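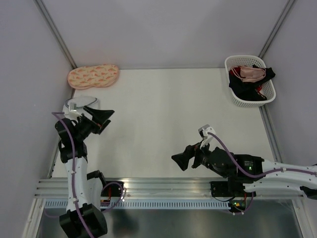

Cesto plástico branco de paredes vazadas, com roupa escura e uma peça rosa-clara por cima.

Cesto de roupa Rustuvine: avaliação após seis meses de uso

Publicado em 26/10/18

Comprei o Rustuvine em abril para substituir um cesto de tecido com armação de arame que já não ficava em pé. Procurava um cesto rígido, branco, sem tampa, que coubesse entre a máquina e a parede da lavanderia e pudesse ir do quarto ao varal sem deformar. Uso individual, duas lavagens por semana, uma de claras e outra de escuras.

Construção

Corpo de plástico branco, com laterais vazadas em treliça que continuam na borda. O meu pesa 600 g na balança da cozinha. As paredes cedem um pouco quando pressionadas com a mão, mas voltam à forma. Não encontrei rebarbas na face externa. Na interna havia uma, pequena, junto ao fundo, que puxou um fio de meia na primeira semana. Resolvi com lixa 300 e não tive mais problema. O fabricante deveria fazer esse acabamento antes da embalagem.

A trama é o ponto que mais separa este modelo do Estness, que usei antes por um ano em outro apartamento. O Estness tem furos grandes e espaçados, por onde saíam alças de sutiã e pontas de meia. No Rustuvine as aberturas são menores e só as tiras muito finas atravessam. Em compensação, a treliça acumula fiapo. Lavo o cesto no tanque uma vez por mês, com escova de cerdas médias e sabão neutro; pano úmido não alcança os cantos das aberturas.

Capacidade

Comporta uma carga de roupas escuras da minha máquina, desde que as peças entrem soltas. Com jeans, a carga passa da borda e alguma coisa sempre acaba pendurada do lado de fora. Toalhas de banho ocupam espaço demais: três e o cesto está cheio. Para roupa de cama, não recomendo.

Peças pequenas ficam melhor por cima do monte. Quando vão para o fundo, acabam enroladas nas mangas das camisetas e entram na máquina com a carga errada. Já manchei uma peça clara assim. A máscara de dormir e outros itens acolchoados eu separo antes de encher o cesto e lavo à mão.

Estabilidade

Vazio, o cesto é leve demais e se desloca com qualquer esbarrão. Com metade da carga já fica firme. Apoiado sobre a bancada, prefiro deixá-lo num canto, contra a parede, sobretudo quando o peso está todo de um lado. O fundo não tem pés de borracha. Colei quatro discos de feltro e um deles se soltou na segunda lavagem do cesto — silicone seria a escolha correta.

Ventilação

As laterais vazadas fazem diferença com camisetas de treino, desde que o cesto não encoste nas paredes pelos dois lados. No modelo de tecido, o cheiro ficava preso na armação. Roupa molhada, porém, pinga pela trama. Quem leva peças da máquina ao varal sem boa centrifugação deve passar um pano no corredor depois.

Transporte

A borda também serve de apoio para as mãos e marca os dedos quando a carga está pesada. Em trajetos curtos, não incomoda. Subi dois andares com o cesto cheio de jeans e parei uma vez para trocar a pega. O Polat, que testei na loja, tem alças arredondadas e é mais confortável nesse aspecto, mas é mais largo e não cabia no meu vão.

Preço e compra

Paguei 158 na Buroler, com entrega incluída. É caro para um cesto de plástico. O Estness custava menos da metade. A diferença se justifica em parte pela rigidez das paredes e pela trama mais fechada, mas não pelo acabamento interno. A embalagem era só um saco fino, e a borda do meu chegou com um risco superficial que não pedi para trocar.

Desgaste

Depois de seis meses, o branco amarelou ligeiramente na face voltada para a janela. Nenhuma trinca na treliça nem na borda. O fundo tem riscos de arrasto, visíveis apenas com o cesto virado.

Nota: 7/10. Compraria outro para as roupas claras se o preço caísse. Para lençóis e toalhas, continuo usando um saco grande de algodão.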